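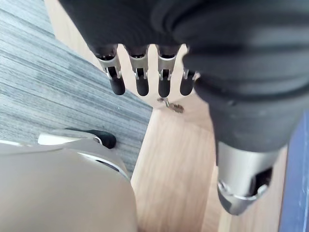
How long does the Fitier 32 need to charge before first use?
Overnight, with the dock plugged straight into the wall. The charge light goes from amber to green when it's full.

4. Setting up the dock and first run

4.1 Pick a spot for the dock. Hard floor, back against a wall. No direct sun.

4.2 Plug in the power cord, push the extra length into the slot at the rear. Loose cord gets pulled into the side brush.

4.3 Snap the side brush on. Push till it clicks. If it wobbles its not in.

4.4 Fill the clean water tank to the MAX line. Cold tap water only.

CAUTION: No bleach, no vinegar, no scented oils. They eat the pump seal and the seal isn't covered by warranty.

4.5 Set the vacuum on the dock, charge contacts facing in. Wait for two beeps. One beep = not seated, lift and try again.

4.6 Hold HOME and SPOT together until the ring blinks blue. Open the Kukarcombe app, tap Add Floor Unit, type the code from the sticker under the lid. Default PIN is 1110, change it after.

Note: 2.4 GHz wifi only. Split your router bands if the app keeps timing out.

4.7 Pick up socks, chargers, pet bowls. Rug tassels get folded under.

4.8 Press START. First run is mapping only, no water. Leave doors open and stay out of the way untill it goes back to the dock.

4.9 Empty the bin after the first run. Rinse filter, air dry 24 hours. Never put it back damp.

CAUTION: Keep off thick shag and off any stairs without a lip. Switch off at the side before turning it over.

Filter: replace after 100 hours. Side brush: when the bristles splay.

Still stuck? Parts desk, ask for Indira Salian or Jhosep Taipe. Have the serial number ready.

Rev. June 23, 2024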